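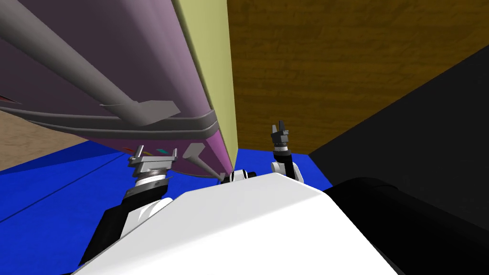 Posting this because a few people have Vallska kitchen runs in flight and should check them before using the success numbers. We had a safety check that was silently doing nothing for the left arm, and it was that way since April.

The check is simple. If any arm link or finger pushes on a fixture above the force limit, the episode stops and gets marked as a fail. It's the same rule we use on the hardware, so a policy that passes in sim should be one we're willing to run for real.

What went wrong: the simulator hands back a list of contacts every step, and we had capped that list at 60 entries. In a cluttered kitchen layout the list fills up. Anything past the cap is dropped with no warning.

The list is sorted by body ID. Right arm comes early, left arm comes last. So in a busy step the right arm was always checked and the left arm often wasn't.

Catriona Kerr caught it on Saturday. She was looking at a run where the left gripper works its way up under the big purple fixture, and she asked why the log had zero contact for the whole episode. I told her it was probably clearance. I was wrong.

I reran all 3,058 episodes from stored actions with the cap removed. In 1,301 of them the list went over the limit at least once. That doesn't mean they all had a bad contact. It means the check can't be trusted for them.
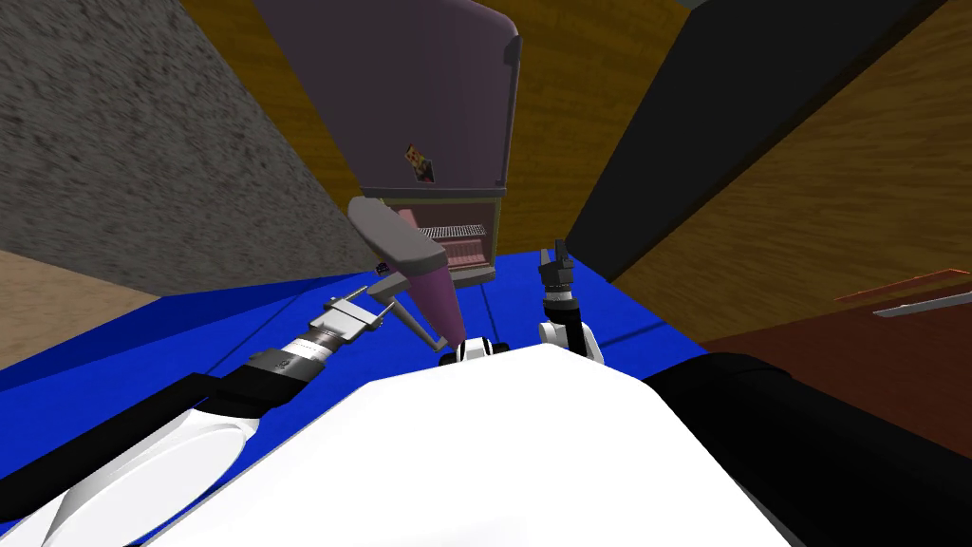

Object handling

Second problem, same cause. When the left gripper is holding something, the held object adds its own contacts. The purple tool with the flat gray head is a bad one for this, since its collision mesh is split into a lot of pieces.

So the tasks that put a tool in the left hand near the pink appliance were the ones most likely to lose the check. Those are also the tasks where I'd most want it. The right gripper is empty in these and was checked properly the whole way through.

Fixes so far. The cap is gone. If the simulator ever returns a truncated list, the episode now errors out and gets no score. Čestmír Havlíček also added a startup test that presses each arm into a block and refuses to continue unless both trip the stop.

That test failed on 2 of our older configs — both inherited the cap from a shared file. If you copied your settings from the Krajčí branch, you have it too. Search for max_contacts.

I've pulled the left-arm results from the project page until the rescoring is checked. Right-arm numbers stay up.

Hardware runs aren't affected. The stop there reads joint torque and never touches this code.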